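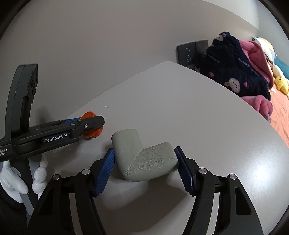 *One of the Dratau corner protectors, grey-green foam.*

# Dratau corner protectors and Cerkent probe thermometer

Reviewed by Hina Gilani, 2022-06-03

I ordered these together because Ello charges postage on small orders and we needed both. The corner protectors and the thermometer came to £17 with delivery. They have nothing to do with each other apart from that, so I'll take them separately.

## The corner protectors

These are L-shaped pieces of foam with a slightly pebbled surface. The colour is a pale grey-green. The listing called it "stone", and I was expecting a plain grey. It looks fine against a grey table and a bit odd against the pine shelving in the hall, where most of mine have ended up.

The foam is firm. It gives when you press it with a thumb and comes back to shape within a second or two. I had the thin rubbery kind before, from a different shop, and you could still feel the corner through them. With these you can't, even if you catch one with a hip on the way past.

They are made for square corners. Our table has a rounded edge with a wide curve to it, and there isn't a spot on it where an L-shape will sit properly. The listing does say "for right-angled furniture" but you have to scroll down to find it. If your furniture is curved, buy the strip kind that comes on a roll.

Fixing is by double-sided tape, which comes as a separate sheet that you cut up yourself. Wipe the corner first, let it dry, put the tape on the foam and then press it on. I left mine overnight before letting anyone near them. The ones on the shelving have stayed put. One on the underside of a painted cupboard door dropped off the next morning, and I put it back with stronger tape from the drawer.

Dust is the main annoyance. The pebbled surface holds on to it and a dry cloth only moves it about. A damp cloth with a drop of washing-up liquid works. I haven't tried bleach on them and wouldn't.

My neighbour Custódio Bastos took a few of the spares for a metal bed frame. He says the tape holds better on metal than it does on my paint.

## The thermometer 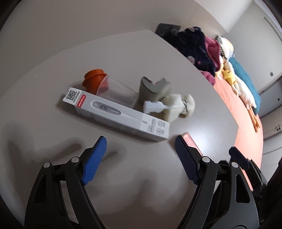 *The thermometer's box.*

It comes in a long white box with a picture of the thermometer on the front, so you know what you are getting: round display at one end, tapered probe at the other, white and grey. There is a QR code at one end of the box. I used the paper leaflet, which is short and in small print but covers everything.

I wanted it for bread and for roast chicken. The numbers on the display are large enough to read without my glasses. In a pan of boiling water it settled at 100 °C, so I'm happy to trust it. It takes a few seconds to get there, longer in the middle of a thick piece of meat. I also tried it in 500 ml of milk for yoghurt and it was good for that, as you can watch the figure climb while you stir.

The button is stiff. I use my thumbnail. It also switches itself off sooner than I'd like, and if you are waiting on something slow you will be pressing that stiff button quite a lot.

The box is worth keeping. It's the right shape for the back of the cutlery drawer and stops the probe from jabbing you when you reach for a spoon.

The leaflet claims the battery is good for 2,000 readings. I can't say anything about that yet.

## Would I buy them again?

The protectors, yes, for square corners, and I would use my own tape on anything painted. The thermometer, yes at this price. Carré sell one with a folding probe that I'd look at if I had more to spend, mainly to get a softer button.

Corner protectors: 4 out of 5
Thermometer: 4 out of 5, would be higher without the button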